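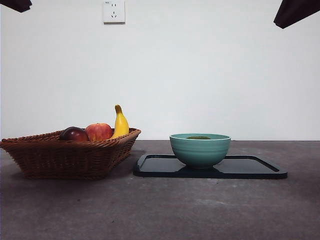 Should fruit live in a basket or a bowl?

A basket, for most of the fruit most of us buy, and a bowl once something has gone soft or been cut up.

I've been arguing this one with my neighbour Shanthi Ranasinghe since February. She's a bowl person, and she has a lovely big glazed one that weighs as much as a toddler. Everything goes in it! Mandarins, pears, the odd avocado, and down the bottom a lemon that has been there since the school holidays (I've met the lemon, I didn't enjoy it).

My trouble with bowls is that they're deep and they slope, so it all rolls to the middle and sits on top of itself. You take the nice one from the top, you buy more on Friday, you pile those on, and the poor old peach underneath never gets a look-in. A wicker basket, a shallow one, lets you put things in a row. An apple or a plum, an apple, a banana leaning up at the end where you can grab it on the way out the door. You can see what you've got and what needs eating.

Then there's the air. Wicker has gaps in it, and a bruised plum in a glazed bowl will sit in its own puddle quite happily until you stick your fingers in it. Shanthi says a basket can't be wiped out properly and she's got me there. Mine gets a shake over the back step and a going-over with an old toothbrush, and I do mean to do it more often than I do.

I paid $27 for mine at a market in Catdale and I've had nothing but good out of it. You can spend plenty more. Brimaditz had a "fruit station" in their window for $200, all wire and levels, and I stood there trying to work out where you'd put a pineapple.

Bananas are their own argument. Rafsan Begum at work keeps his on a hook, well away from the apples, and reckons they last longer. He's probably right, but I like them all in together, and in my house a banana doesn't hang about long enough to go brown anyway.

I'll give bowls this much: for grapes, cherries, berries, anything small and washed and ready to go, you want a bowl, and I like to stand mine on a tray so the drips don't end up on the table. Shanthi has taken this as a full surrender. It isn't, and I've told her so, and she still hasn't thrown out that lemon.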